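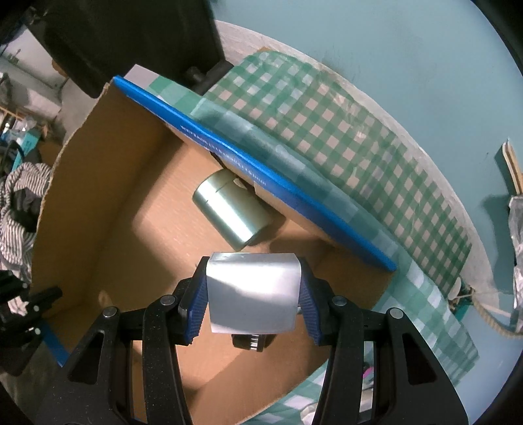

Store room, back wall: notes
2018-12-11

Carried on with the sorting. The aim for this week is one kind of thing to one box, with the box marked on two sides so it can be read from either end of the shelf. At the moment most boxes are whatever got put down last.

Metal cylinders

These are going together in the open cardboard box by the gingham cloth. One is lying in it on its side, silver with a bit of green to it and a groove round one end. The other silver one belongs with it. I had been keeping them on the bench and they roll, so a box with walls is better even if it isn't a good box. The left side has a torn top edge and I wouldn't stack anything on it. Fine for light use on the floor or a low shelf.

To do: cut two strips of card and fold them into a divider so the cylinders don't knock together. Lay them down, don't stand them up. Standing, they go over as soon as the box is moved.

The long item with the blue edge is lying across the top of the same box. It doesn't live there. Flat things go upright in the rack by the door, spine outwards. If it is left across the box it ends up being used as a lid and then things get put on top of it.

Box sizes

Went through the flat-packed boxes from Drenisham. There are 20 left of the middle size and I would like to keep half of those back for February, when the Westeo parts come in. The Westeo order is 2,000 small pieces, bagged in lots of 80, so that is 25 bags. Tried a bag-sized bundle of scrap in a middle box and got three in without bulging. Nine boxes, then, with the last one part empty. That fits inside the ten.

The large boxes are no use for anything heavy. The base tape let go on one last week with only cable in it. Going over the seam twice and once across seems to hold. Will check the taped one again at the end of the week before doing the rest.

Labels

Skalach labels don't stick well to brown card when the room is cold. Two had dropped off by this morning. Tried warming the card by the heater first, and also tried plain masking tape with marker. Masking tape was better on both. Ugly but it stays. Use the printed labels on the plastic tubs only.

Cloth and plastic sheet

The green and white check cloth stays where it is for now, with the clear sheet over part of it. Something small and pink is poking out from under the edge on the right. Look at that before shifting the cloth, and put it in the odds tray if it has no home. Crumpled foil by the wall to go in the metal recycling unless someone wants it. Rope to be coiled and hung up.

Shelf on the left

Not started. It is the worst part and needs a clear bench first. I'd allow 60 minutes for it, with a second person to hold the steps.

Still open

- Are we keeping the Salameh offcuts? They fill a whole tub and I can't find a job that used any.
- More masking tape, wide.
- Replace the torn box once the February count is settled.
- Marker pens are drying out, caps left off again.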